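Fading by degrees: how dyed cloth loses its colour

Dyed cloth fades when light breaks the bonds in the dye that give it its colour. Ultraviolet does most of the damage, but the violet and blue end of visible light plays a part, and window glass stops only a portion of the total. Damage adds up and can't be reversed.

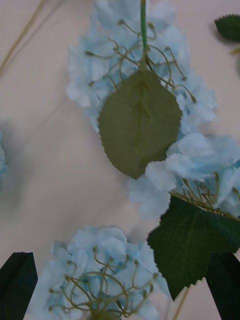 Light dose is measured in lux hours, the brightness at the surface multiplied by the time it stays there. Pale shades are the awkward case. A light blue, such as the sky blue of these hydrangea florets, carries little dye to begin with, and losing a small part of it shows sooner than it would in navy. The highlights also make it hard to judge by eye, and a colour meter is the better tool.

The fabric laboratory at Narkska tests to the Blue Wool scale, on which 1 is the poorest result and 8 the best. Its lamp cabinet ran for 1,344 hours on the last set of samples, eight weeks without a break. Two polyester cloths from Hultamon reached grade 5. A cotton from Grella, dyed to the same shade, reached grade 2 – a wide gap, and one that the labels on the rolls gave no hint of.
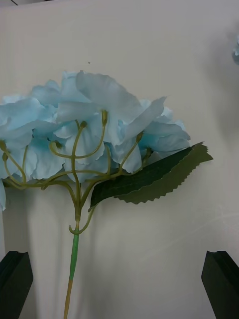
Artificial hydrangea in pale blue fabric.

Fibre accounts for part of the difference. Disperse dyes sit inside polyester, where air and moisture reach them slowly. Direct dyes on cotton are more exposed, and damp air speeds up the loss. The Buenaventura warehouse stores its rolls in the dark for this reason and keeps a cut piece of each batch for comparison.

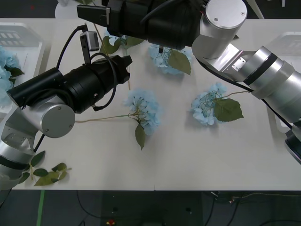
Does washing make light fading worse?
It can. Dye weakened by light may come away more easily in water, and some detergents contain bleach, so faded cloth is best washed cool with a mild liquid.

Grade 4 is a common minimum for curtains. Narkska's next run will use filtered light and a shorter cycle.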